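Metal trays: line them or leave them bare?
Posted in Kitchen & Workshop Odds and Ends

hashini_a
Okay, tray people, I need opinions. I have a shallow metal pan with rounded corners and I put a black mat in the bottom because I was sick of everything sliding and clanging. Now I can't decide whether to do the rest of them the same way. The rim bowls (red and blue) live next to it on the table and I'm keeping those no matter what anybody says.
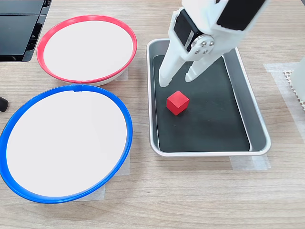

Jannik Stöcker
I'd leave them bare, personally. A mat in a metal tray is one more thing to wash, and crumbs get down that gap along the sides where you can't get a sponge in. I lined 2 of mine last July and pulled both mats out before the month was over.

hashini_a
See, the gap is what I like! I trimmed mine a little small on purpose so I can get a fingernail under the edge and lift the whole thing out. If it went wall to wall I'd be in there with a butter knife every time.

plumjar
Team mat. I sort beads and buttons in mine and on bare metal they roll straight to the sloped part and pile up in a corner. With a mat they stay where you drop them. Also the noise!! My tray is on a wood table and it was like a drum before.

Jannik Stöcker
For buttons, sure, I'll give you that. I was talking about food. If it's going anywhere near an oven you're taking the mat out anyway, so why bother.

hashini_a
Mine never goes near the oven, should have said that up front, sorry. It's for little stuff. Game pieces, blocks, screws when I'm fixing something, whatever is on the table that day.

tollhouse_rd
What are you cutting the mat from? I got a roll of Howlader drawer liner and it curls up at the corners no matter what I do. I've had it under a stack of cookbooks for a week.

plumjar
Is it the thin ribbed kind? Flip it over and roll it backward overnight, then lay it flat. Worked on mine. For rounded corners I set the tray on a piece of paper, trace it, and then cut inside the line until it drops in. Took me 3 tries.

tollhouse_rd
Thin ribbed, yes. Will try the backward roll tonight.

mgreer
Does nobody else hate black, though? Every bit of lint shows up. I went with a gray one from Wostis and I never have to look at the dust.

hashini_a
It does show specks, I'm not going to argue. But I'd rather see them and shake it out. And small bright things really pop against it, I can find a red piece from across the room. On shiny metal I was getting glare off the lamp and squinting at everything.

Jannik Stöcker
Gray gang with mgreer on this one. Black looks dirty five minutes after you clean it.

plumjar
You don't even own a mat anymore, Jannik, you don't get a vote lol

Jannik Stöcker
I have a drawer with 2 of them in it!

hashini_a
Mail them to me then. I've got more trays to do and I'm doing them all in black, sorry mgreer. Tollhouse, let me know how the corners come out, I might get the same roll if it lies flat.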